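The Mug I Keep Reaching For

Every cupboard has a pecking order, and mine is brutal. There are the mugs at the front, which get washed and put back and used again before the dishwasher even has time to miss them. Then there's the back row, where the gifts and the conference giveaways live. I have been drinking coffee at home for 30 years and I would guess the back row has seen daylight on maybe two occasions, both of them funerals.

I started thinking about this on a train to Lanport, of all places, when the woman across the aisle pulled a chipped enamel cup out of her bag, wrapped in a sock. She was Borghild Rustad, and she was on her way to spend a week with her sister. She'd packed one pair of shoes and that cup. "I can sleep in any bed," she told me, "but I can't drink out of just anything." I wrote it down on my ticket and missed my stop, so that was a nice walk back!

After that I asked everybody. I asked my dentist. I asked the guy who fixed the boiler (tall, glass, double walled, which surprised me). It's a great question for a dull party, by the way, because people get weirdly passionate – handles especially. Some want room for all four fingers. My friend Tolera Fikre wants no handle at all and holds his cup like a baby bird.
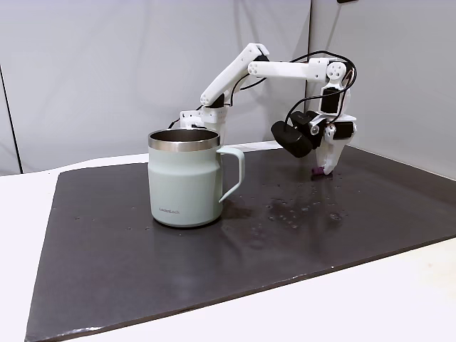
Issue 441 | Page 50

Me, I've gone over to insulated, and I know how that sounds. For years I was a stoneware snob. I liked the weight and I liked the little clunk on the counter. But I'm a slow drinker, and I was microwaving the same cup of coffee over and over until it tasted like a wet paper bag. So last November I caved and bought a steel one with a loop handle, and my mornings got a lot calmer.

The pottery people will tell you I've sold out. Akihiko Takagi, who throws cups in a shed behind his house in Luvard, was very polite about it. He poured me green tea in a small brown cup with a thumb dent on one side and just waited. And okay, it was lovely. The heat came through slowly and I held it in both hands the whole time I was there. He says a cup should tell you when the drink is ready, and a cup that keeps its secrets will burn your tongue. I have burned my tongue plenty, so no argument from me.

Color matters more than I figured, too. Clémence Hoarau runs a café in Jisport with a wall of mismatched cups, and she lets the regulars pick. The soft greens and blues go first thing in the morning, she says, and the bright red ones sit there until after lunch. She has one customer who'll wait for a certain yellow cup to come out of the wash, even with a line behind him. She used to find it annoying and now she washes that one by hand.

I did try to thin out my own cupboard when I got home. I lined up the back row on the counter and gave each one a fair hearing. The giant soup one went. The one shaped like an owl went, and then came back, because my niece painted it and she checks. By dinner I had a box for the thrift store and a shelf with actual space on it, and I've already seen a speckled one in the market that would fit there just fine.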